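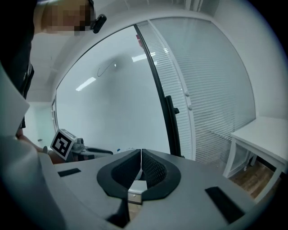

Written by Adeel Shaikh and Jiahui Tang
Reviewed by Toshiko Tsuchiya
Last updated November 6, 2025

Frosted glass partition

A frosted glass partition is an interior dividing wall or screen made wholly or mainly of glass with a surface that scatters light. It separates one part of a room from another while allowing daylight to pass between them. Shapes and colors behind the glass are softened or hidden, depending on the finish and on how close an object stands to it. Partitions of this type are used in offices, clinics, schools, bathrooms, and apartments.

Terms

In everyday speech, "frosted" covers several different products. Glass makers usually separate acid-etched glass, sandblasted glass, and clear glass covered with a translucent film. Patterned glass, which has a texture rolled into it while it is soft, is normally listed under its own name. The word "obscured" is common in building documents and may refer to any of these.

Finishes

Acid etching produces a fine, even surface that is smooth to the touch. The treatment is carried out at the factory, and the sheet is then cut to size.

Sandblasting gives a rougher surface with a whiter look. It can be limited to part of a sheet with a stencil, so that a band, a border, or lettering stands out against clear glass. Untreated sandblasted glass picks up oil from the skin, and many suppliers apply a sealer before delivery.

Film is a thin plastic layer fixed to the face of clear glass. It can be added to a partition already in place and removed later. Its edges may lift in damp rooms.

Construction

Most partitions consist of tempered or laminated panels held in a track at the floor and ceiling. Framed systems add vertical posts between panels. Frameless systems leave a narrow joint, which is filled with clear silicone or a plastic strip. Doors may be hinged, pivoted, or hung from a sliding rail. Heat-tempered panels cannot be cut or drilled after treatment, and holes for handles and hinges must be planned before the glass is ordered.

Light and privacy

A frosted surface spreads light in many directions, which reduces glare and hard shadows. A person standing close to the far side appears as a fairly clear outline. The same person farther back fades into a general tone. After dark, a lamp behind a person can throw a distinct shadow on the glass, and rooms that require full privacy are often fitted with a blind as well.

Frosting has little effect on sound. Speech passes mainly through gaps at doors and tracks, and through thin single panels. Laminated glass and door seals improve the result.

Care

Routine cleaning is done with a soft cloth, water, and a mild soap. The cloth should be moved in straight strokes over the full height of the panel, as partial wiping tends to leave visible patches on a rough surface. Abrasive pads and razor scrapers damage both film and etched glass. Adhesive tape may leave marks that are difficult to remove from unsealed sandblasted panels.

Example of use

The Tanoli Building in Plurville, a shared workplace, was refitted in July to a plan by Nabil Haddadin. Plasterboard walls on 2 floors were replaced with 30 acid-etched panels supplied by Dovoline. Clear strips were left at the top of each panel to carry daylight into the inner corridor.

See also

Laminated glass
Patterned glass
Privacy film
Room divider
Tempered glass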